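Trabajo final: doblado y cuidado de prendas de punto
Taller de textiles, entrega del 8 November 2023

Tema: qué le pasa a un punto fino rosa cuando se dobla, se guarda y se vuelve a sacar. Mesa blanca, tela sola, sin plancha. Presupuesto 18 euros, todo gastado en tela (Stilance, ref. 1561).

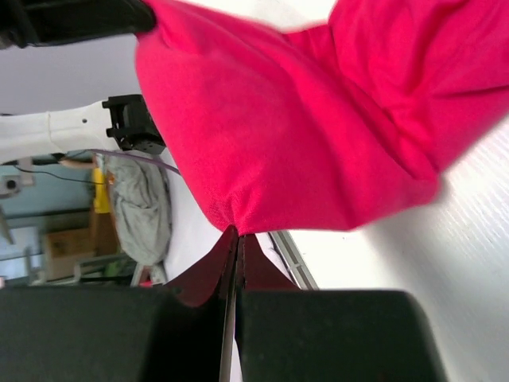 Foto: grupo Drokside / Taller de textiles

Primero, los pliegues. El punto cede mucho, si se coge de un solo sitio se abre en abanico y ya no hay forma de cuadrarlo. Mejor extender antes con la palma, del centro hacia fuera. Lo apuntamos tarde, en la sesión 20.

Color: el mismo rosa parece frambuesa en las arrugas y mas claro arriba. Para comparar muestras, siempre misma luz.

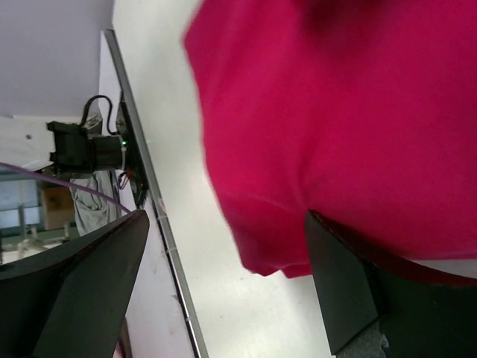
Segundo, el dobladillo. Tiende a enrollarse solo, sobre todo en los bordes cortados. Probamos doblar en tres y en cuatro; en tres queda mas plano, en cuatro ocupa menos cajón. Falta repetirlo con algodón grueso, no dió tiempo.

Hilos sueltos: no tirar. Pasarlos al revés con aguja.
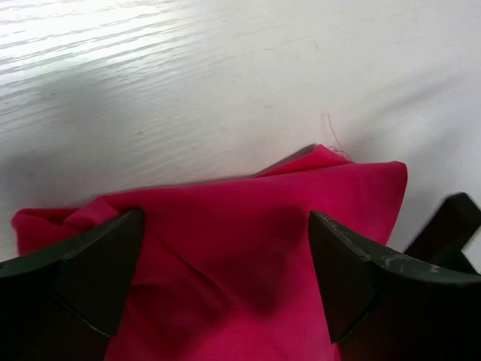 Shao comentó en la revisión que el remate habría que hacerlo antes de doblar, y que sin lavado previo las conclusiones valen poco. De acuerdo, queda pendiente para mayo.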